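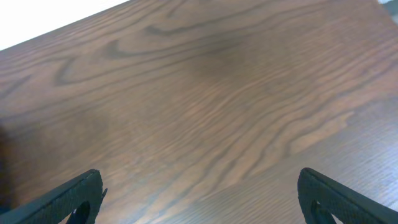

Gunther Lenz wrote to me after my last post that he doesn't see the point of guiding a robot by hand when you could sit in a comfortable chair and drive it with a controller, and that his own wrists have been grateful ever since he switched. I've been chewing on his message for most of March, so let me try to answer it properly, with coffee (it's a little after six in the morning and the house is quiet).

I do both, Gunther! I started out by hand. You put the arm in its floppy mode, take hold of it near the wrist, and walk it through the job as though you were teaching a child to write the letter S. I loved that from the first evening. You feel the weight of the thing and you feel when a joint is getting close to the end of its travel, and after a while your own elbow starts to know where the arm's elbow wants to be. The trouble is that my hand and half my sleeve kept wandering into the wrist camera's view, and the policy I trained on those recordings seemed to be waiting for my sleeve before it would do anything at all. I spent two whole weekends on that before it dawned on me.

So for the current project, which I've been calling Buvalura for reasons that go back to a family board game, I mostly use remote control. There's a small leader arm clamped to the desk, and the big one copies it. My hands stay out of the pictures, and I can sit down. What I miss is the feel. The first time I tried to close the gripper on a wooden spoon I was pushing down into the table without knowing it, and the motors made a noise I'd rather not hear again.

The main thing I've learned is to look at what the wrist camera sees while I'm driving, and not at the arm itself. It feels all wrong for the first hour or so, a bit like backing up a trailer – you steer one way and the world slides off the other way. But if I can't tell from that view where the fingers are headed, I can't very well expect the robot to. Two black fingertips and a lot of brown wood grain is a pretty plain diet, and I've become fonder of my tabletop's swirls than I ever expected to be.

I'm up to almost 1106 recordings now, of which 11 are so clumsy that I've put them in a folder of their own. I keep meaning to delete them and then I don't.

Next I want to go back to hand guiding for the wiping motion, where the pressure matters so much, and wear a tight black glove this time. If anybody has tried that, please write and tell me how it went. And Gunther, how high is your chair? Mine is a kitchen stool and my back has opinions.

Filed under: Robots at Home, Teaching by Hand, Long Rambles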